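Prema Credits Bulletin, July

Host, guest host, panelist: revised rules for talk and clip shows

The rules for recording on-air roles in talk, panel and clip shows have been rewritten. The old text treated "host" as a single field attached to a series. The new text attaches it to the episode. Series pages will still show a host line, but that line is now built from the episode records and can't be typed in by hand.

The change affects 1,234 series pages. Most of them will look the same to readers. Pages for shows that changed hosts in mid-season, or that used a rotating desk, will look different, and in a few cases the order of names will change.

Background

The old field was designed for scripted series, where a main cast is fixed for a season and departures are announced. Talk and clip shows do not work that way. A host may be absent for a week while shooting a film. A comedian may fill in for a month and then be named permanent host. A panelist may open the show on one night and sit at the far end of the desk on the next. Under the old rules all of these went into a notes box, where they couldn't be searched.

Wendy Rudd, who edits the talk and variety section, collected the problem cases over the winter. The one cited most often in her report is Utov, the late-evening clip show made by Furitz. Utov had 5 hosts in its run. Our page listed two. The other three appeared only in the notes, and one was described there as "acting host," a term the show itself never used. Performer pages repeated the error, so a reader looking up one of the three would find a guest credit and no sign that the person had fronted the program for most of a season.

What the roles now mean

Host. The person named as host in the opening titles or the opening announcement of the episode. If the titles and the announcement disagree, use the announcement and record the titles in the source line. The disagreement is usually due to titles that were made before a change and kept in use.

Co-host. Used only where two or more people are given equal billing in that episode. Equal billing means the same card, or consecutive cards of the same length. Sitting at the same desk is not enough.

Guest host. A person who performs the host's duties in an episode for which another person holds the job. There must be a current host for there to be a guest host. If the previous host has left and no one has been named, the person fronting the episode is entered as host.

Panelist. A person billed in the episode as a regular or rotating member of a panel. A one-time member of the panel is also a panelist. The number of appearances is worked out from the records and should not be typed into the role.

Correspondent. A person billed as reporting for the show, in the studio or outside it. Comedy correspondents are treated the same as any other.

Guest. Everyone else who appears as himself or herself and is interviewed or introduced.

"Acting host," "interim host," "fill-in" and "presenter" have been removed from the list. Records that used "presenter" for shows from outside the United States have been moved to host and will keep the original word in the billing field.

Threshold for the series page

A host appears in the series host line after 9 episodes as host or co-host, or if he or she hosted the first or the last episode. Guest host episodes don't count toward this total. If a guest host later gets the job, the earlier episodes remain guest host episodes. Several editors asked for these to be converted. The request was turned down because it would make the record of an episode depend on what came after it.

Names in the line run in order of first episode as host. Length of service has no effect on the order. Where two people began in the same episode, billing order is used.

Performers with both hosting and acting credits

Yanling Lei has rewritten the section on mixed careers. Until now, a performer page opened with whichever group of credits was largest by count. A stand-up comedian who hosted a nightly program for a year would therefore open with that program, even if the rest of the page was twenty years of acting work. A single season of a daily show can outweigh any number of film parts.

The page will now open with the group that covers the most calendar years. Ties go to the group with the most recent credit. Stand-up specials have their own group and are no longer filed under acting. Voice work stays under acting unless the performer is heard as himself or herself.

Scripted appearances as a host are a separate matter. If an actor plays a talk show host in a drama or a sitcom, the credit is an acting credit and the character name is required. If a real host appears as himself or herself in a scripted series, the credit goes under "Self" and does not count toward any hosting total.

Sources

On-screen billing in the broadcast episode is preferred. Next is a recording released by the producer. Press listings may be used for the fact of an appearance but not for the role. Listings were often issued before a booking was final, and they tend to use "host" loosely.

Short biographies supplied by agents are not accepted as a source for any role. They may be used for date and place of birth and for education, provided a second source agrees.

Conversion

The old records were moved by Garg, the batch tool used for last year's title merge. Garg can read the series field and the episode list but not the notes box. Series with anything in the notes box have been placed in a queue for review by hand. Editors who take a series from the queue have 21 days to finish it before it goes back.

When working on a queued series:

Check the first and last episodes before anything else. These decide the host line regardless of totals.

Enter the source line for each change of host. One source line can cover a run of episodes if the billing does not vary.

Leave unknown episodes blank. Do not fill them from the episodes on either side.

Delete the notes box text only after every statement in it has been entered or rejected. Rejected statements go in the discussion tab with the reason.

Specials, reunion programs and clip compilations are outside the conversion for now. A compilation made from older episodes raises the question of whether the host of the original segment gets a credit in the new program, and the editors haven't agreed on an answer. Comments on that point can be left in the discussion tab of the rules page.

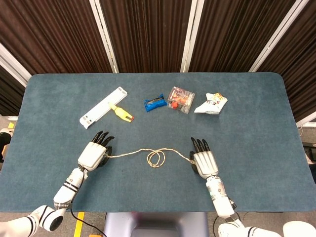
Corrections to the previous bulletin

The item on pilot episodes said that unaired pilots are numbered zero. They are left without a number. Zero is used only where the broadcaster assigned it.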